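Plellbridge Growers Puts Solar Heat Claims to the Test Before Buying More

14/03/2022
By Wenceslao Magaña
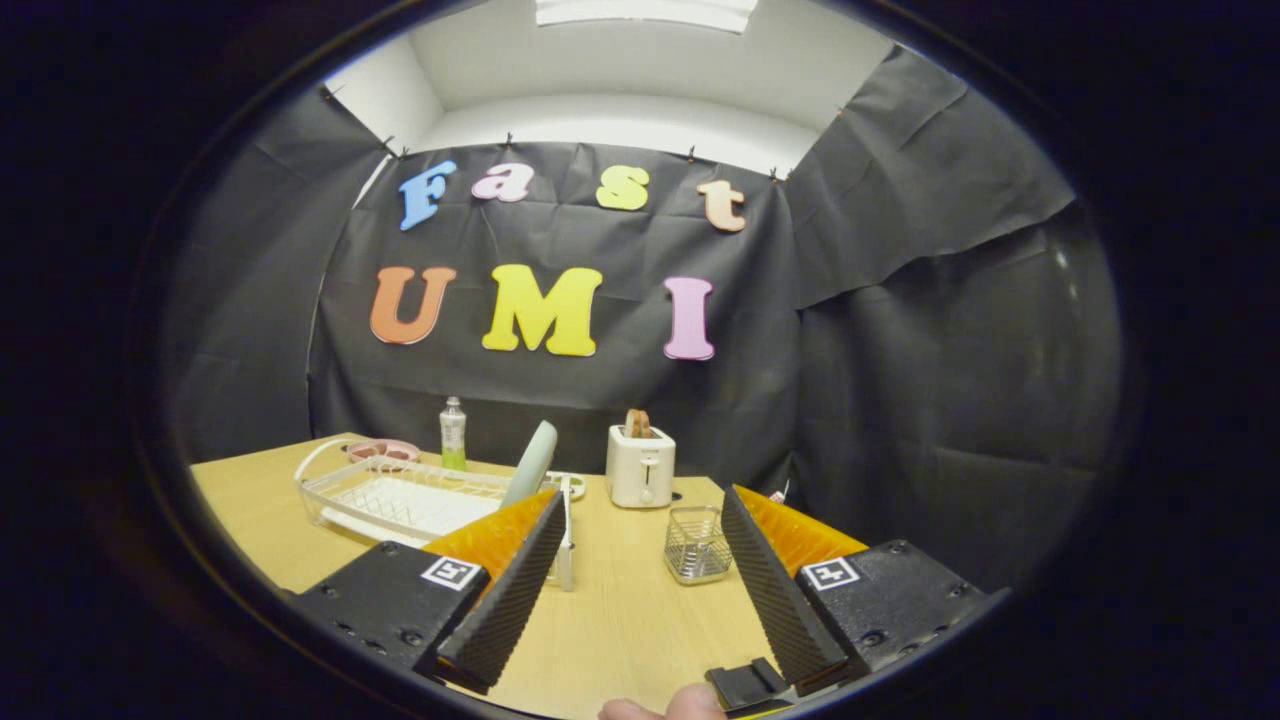 How much of a packing plant's hot water can the sun supply? Less than most sales brochures suggest, and the only way to find out for a given plant is to meter it through a full year, cloudy weeks included.

DUREMHAM — Plellbridge Growers, a fruit packing cooperative, has signed an agreement with Cimach to install a solar thermal system at its Duremham wash line. The first phase will have 6 rows of flat collectors on the south roof and 2 insulated storage tanks beside the boiler house. Work is due to start in June.

The cooperative has been offered solar heat before. An earlier proposal promised to retire the gas boiler altogether. When the engineering staff asked which months the promise was based on, they were sent a chart of summer output. Plellbridge packs hardest in the fall and washes fruit well into winter, and the chart had nothing to say about either. That proposal was declined.

The current agreement is smaller and makes fewer promises. The boiler stays. The collectors will preheat the water that goes into it, and the boiler will make up whatever is missing. Cimach has agreed to be paid in part on measured heat delivered to the wash line, as read from a meter the cooperative owns, and the final payment will be held until a full year of readings is in.

"I have sat through a lot of presentations with a bright yellow sun on the first slide," said Wenceslao Magaña, who manages energy purchasing for Plellbridge Growers. "I want to see what comes through the pipe in January. If the number is poor, we will say so, and we won't be putting up a second phase."

The collectors cover 828 square feet in total. The storage tanks hold 2,000 gallons between them, enough to carry heat from the afternoon into the early shift on a good day. What they will hold on a bad day is one of the things the cooperative wants to learn. Tank losses overnight are often left out of yearly estimates, or put in at a figure that assumes new insulation and no leaks at the fittings. Plellbridge will log tank temperature every hour and compare it with the design figures.

There are other open questions. The wash line shares its roof with a grading shed that puts out a good deal of dust during harvest, and dust on the glass cuts output. Cimach's estimate allows for cleaning but doesn't say who does it or what it costs. The cooperative has added that labor to its own budget and will count it against any savings. Pump electricity will be counted too. Neither item appeared in the payback figure first given to the members, and that figure has been withdrawn until there are real readings to replace it.

The monitoring work will be handled by Solís, an engineering office with no stake in the sale of the equipment. Solís will read the heat meter, the gas meter and the pump supply separately and report to the members each quarter. The reports will be open to other growers in the district who ask for them, whatever the results show.

Plellbridge Growers is not claiming that the system will lower the price of packing, and members should not expect a change in their charges this season. Gas prices may fall, in which case the savings shrink. They may also rise — a possibility that suppliers bring up much more often than the first one. The cooperative has run its own figures at several gas prices, and at the lowest of them the system does not pay for itself within its warranty.

A second phase on the cold store roof has been drawn up but not approved. It will go to a vote of the members only after the first full year of readings has been published.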